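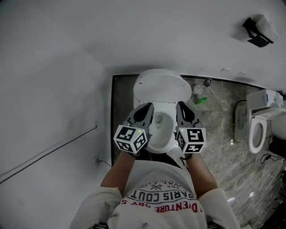
Que no, que el agua del pueblo no es mala, es dura, y que no es lo mismo. Así me cortó en cuanto me senté en la cocina, antes de que me diera tiempo a sacar la libreta (y yo que traía las preguntas tan ordenaditas). Lleva media vida como fontanera en Grarkia y le molesta muchísimo que la gente confunda las dos cosas.

«La cal te estropea el termo, te deja la cisterna hecha una pena y te sube el recibo de la luz», me dijo mientras ponía el café. «Pero beberla, se bebe. Yo la bebo todos los días.»

Le conté que en mi casa la cisterna pierde un hilillo desde diciembre y que ya me he acostumbrado al ruido por la noche. Se echó las manos a la cabeza. «¡Pues eso es la goma del descargador! La sacas, la metes 2 horas en vinagre y, si sigue igual, compras otra. No me llames a mí para eso, mujer.» Apuntado queda.

Hablamos también de los descalcificadores, que en el barrio de Ojeda se han puesto de moda por culpa de un folleto de Prolimach. Ella no los vende ni los recomienda a ciegas. «A una familia de 5 le puede compensar. A una pareja que pasa fuera toda la semana, pues no. Hay quien se ha gastado 500 euros y luego no le echa sal nunca, y entonces tienes un mueble.»

¿Y los productos milagro? Ahí se rió con ganas. En la estantería guarda una botella de Ivotar que le regaló un cliente y que sigue precintada. «Para los grifos, vinagre y un trapo viejo. Y en el mármol ni se te ocurra, que te lo comes.»

Salí de allí casi a las ocho, con un puñado de juntas de goma en el bolsillo y la receta de sus rosquillas, que publicaré el viernes.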